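Pamdale flat cap — sizing and the lining, anyone?

dadov_dave
Posted Thursday, 7.40am
Quick one before work. Looking at the Pamdale flat cap, the grey herringbone, for my father in law. He takes a 59 in most things. Site says "true to size" but the reviews are all over the place. One says go up, one says his fell over his ears. Anyone got one in the hand? Also is the lining quilted all the way round or only the crown, photos don't show it.

mwajuma_m
Had mine since October. Runs small. I'm a 57 and the 57 left a line on my forehead by lunchtime, sent it back, got the 58, fine. Lining is quilted in the crown only, plain satin sort of stuff round the sides. Warm enough.

Bent K
Disagree on the small. Mine came up big if anything. Are you sure yours was the flat cap and not the baker boy? They changed the baker boy pattern and that one definately pinches.

mwajuma_m
Flat cap. Got the tag here in the drawer. Says flat cap.

Bent K
Fair enough. Different batch then. Mine has the green label inside, not the cream one.

hatpeg_5
Green label is the old ones. Cream label is since they moved the sewing. Cream ones are tighter, by a fair bit, and the peak is stiffer. My brother has green, I have cream, both 59, and I can't get his to stay on in wind.

dadov_dave
Right that's helpful. So cream = go up one. How do I know which I'd be getting? Shop has it at the same price either way.
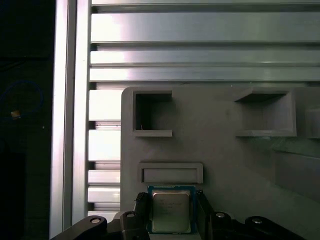 hatpeg_5
Ring them and ask. They will look if you're polite. Or order two sizes and send one back, returns are free over there as long as the swing tag is still on. Don't pull the tag off to "see how it looks". Ask me how I know.

Esben N
Would just get the Norðdahl one instead. Bit more money but the wool is a proper weight and there's a drawstring inside the band so the size question goes away. Had 3 winters out of mine. Peak has gone a bit soft, thats all.

Bent K
Norðdahl wool itches though. Every one I've tried. Lovely colours, can't wear them.

Esben N
Only itches if you've no hair — the band is cotton.

Bent K
I've no hair.

ditte_l
Lining question — Pamdale, cream label, mine is quilted crown AND a strip at the back, nothing over the ears. Charcoal one. Maybe the herringbone is different? Embroidery on the back is tiny by the way, if he doesn't like logos he won't mind it. You need to be stood right behind him to read it.

dadov_dave
He hates logos. Tiny is ok. Does the colour run? He will 100% get caught in the rain in it, walks the dog at 5 every morning.

mwajuma_m
Grey is fine, been soaked loads. Don't put it on a radiator. Stuff a tea towel in it and leave it on the side overnight. The navy I'm less sure about, there was someone on the old thread whose navy went on a cream scarf.

hatpeg_5
That was me. It was the Gurkmont navy not Pamdale. Gurkmont gave me the money back for the cap, nothing for the scarf.

mwajuma_m
Ah sorry, my mistake. Ignore the navy bit.

dadov_dave
Ok rang them at lunch. Woman went and looked, herringbone are all cream label now. Ordered the 60 and a 59 to be safe, 2 caps, one goes back. Will measure his head with a bit of string if he lets me. Cheers all.

ditte_l
Let us know which he keeps, I want the herringbone for my dad and he's a 59 as well.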